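Comparing Two Hand Controllers on a Peg-and-Block Task

Posted 2020-11-27

Before you pick a controller for a pair of robotic hands, run both candidates on the same small job. We compared Haltis and Skistel this way in August. You need two arms with hands fitted, a table, and two printed parts: a post on a square base and a flat block with a hole.

Step 1. Set the start pose. Put one part ahead of each hand and leave open table between them. Save the joint positions so both controllers begin from the same place.
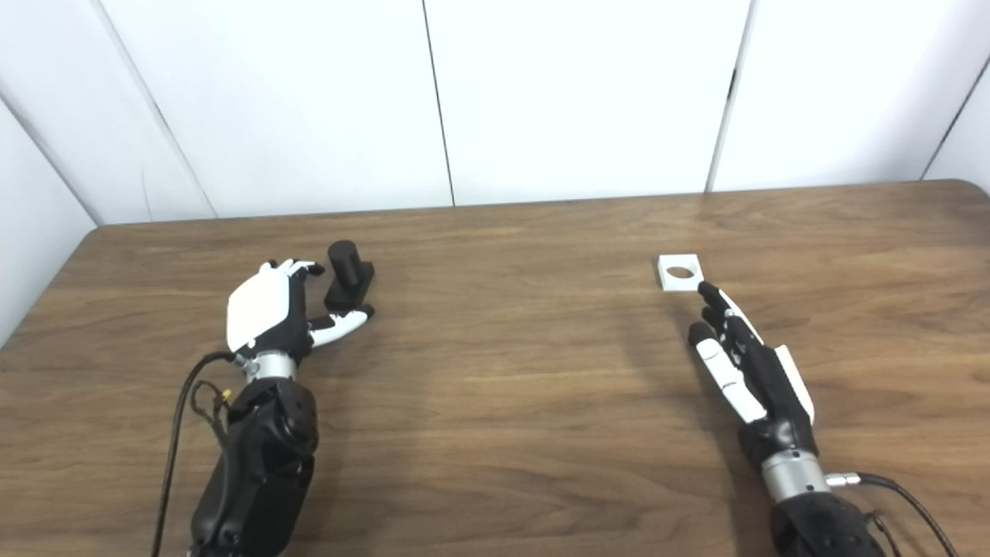
Black post on the left, white block on the right.

Step 2. Zero the finger joints. Open both hands fully, hold for 6 seconds, then store the values. Do this again each time you switch controllers. Skistel keeps old offsets in memory, so clear them first.

Step 3. Run the approach with the grasp turned off. Use 13 passes per controller and log the fingertip error on each.

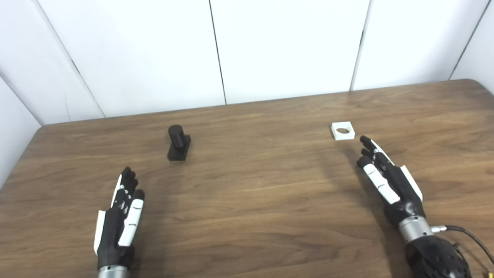 Thumb position gave us more trouble than finger position. Haltis moves the thumb last, and Skistel moves all the digits together. With the parts spread apart and each hand facing its own, you can tune one thumb without touching the other side. Start with the block, as it is low and leaves less to hold. Lower the thumb speed until the error stops drifting between passes.

Step 4. Turn on the grasp. Set the current limit to 525 mA and close on the post first. Leave the other hand open until the post grip is steady in the log. Then close on the block. 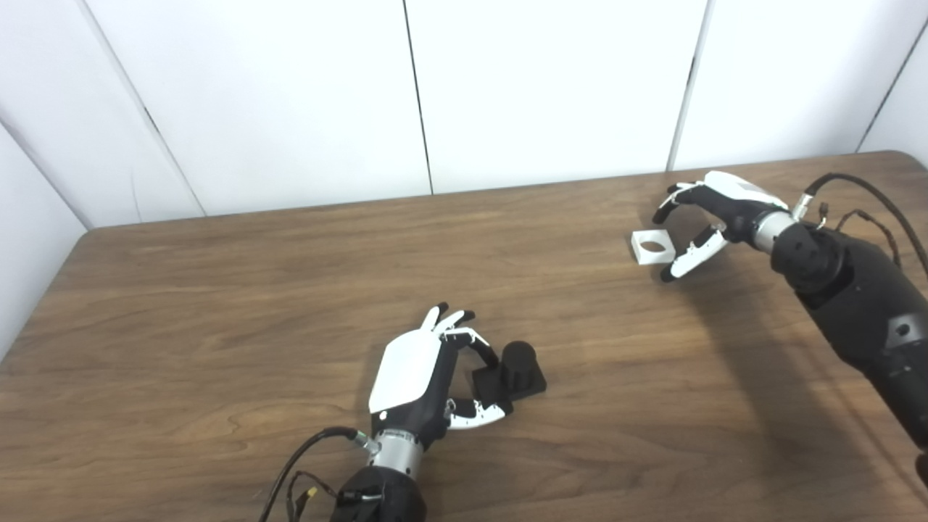
Ogbonna wrote in to say that 525 was too high for the older Randero fingers and that the limit should go up in small steps from a much lower value. We agree for worn tendons. Note the limit you end up with next to the results, and use the same one for both controllers.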